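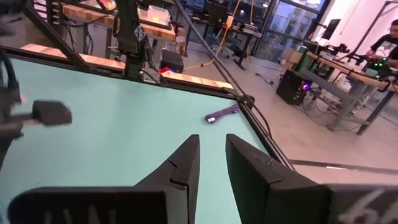 *Pale green tabletop, one purple thing still to put away.*

I spent most of October on cables. I started with the drawer at home, the one that won't close, and then it spread to every flat surface I work on. Final tally from the drawer: 61 cables, 17 of which fit nothing I own. I kept eight. Okay, I kept eight and a Fevov charger I'm sentimental about.

The first thing I changed was how I wrap. For years I wound everything around my hand and elbow like a garden hose, and every cord I own has a permanent twist to prove it. Now I do a figure eight, which takes a couple more seconds and doesn't fight you later. 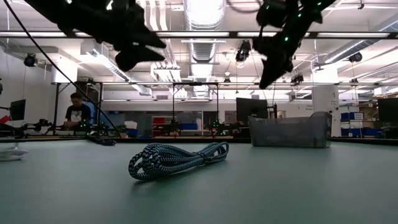
Braided cords are my favorite to wrap, and I'll pay extra for them (a little extra, I'm not a maniac). They're soft, they hold a bend, and you can find them in a pile. The black and pale teal one on the table is a good example, with that zigzag weave running the whole length and a little cinch near one side of the bundle. I'd never lose that one! The plain black ones all look like each other, so those get a scrap of Kolum tape with a word written on it.

Then there's where it all goes. I tried pouches, I tried a hanging shoe organizer from a shop in Brukthorpe, and I went back to bins, sorted by color. I should have started there, given what's on the shelves where these pictures were taken: red bins toward the back, blue ones along the left wall. 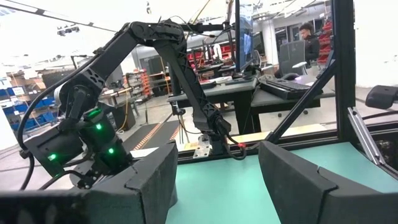 Color works for me because I don't read labels when I'm in a hurry. Red is power, blue is anything that carries data, and the mystery stuff gets a clear box with a lid. I like bins out in the open too, on plain shelving like the blue ones on the left there, so I can spot the right color from a chair across the room. Doors are where my good habits go to die.

Last up, the table itself. My rule is that the middle stays clear and anything that has to be out lives at the edges. I gave myself 50 minutes one evening to get there and used all of them, mostly untangling.
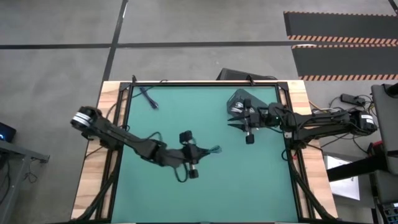
I'm picky about work surfaces and I will always pick a color over white. Small dark parts show up better and my eyes don't get as tired. The teal-green with a light wood border is so nice, and you can spot the thin black cable curling down by the top left corner right away. Also the short green one with the frayed end, which is the kind I used to keep "just in case." Frayed goes in the recycling box now. Next month is the printer shelf, and I still have to find a lid for the Ait Brahim box.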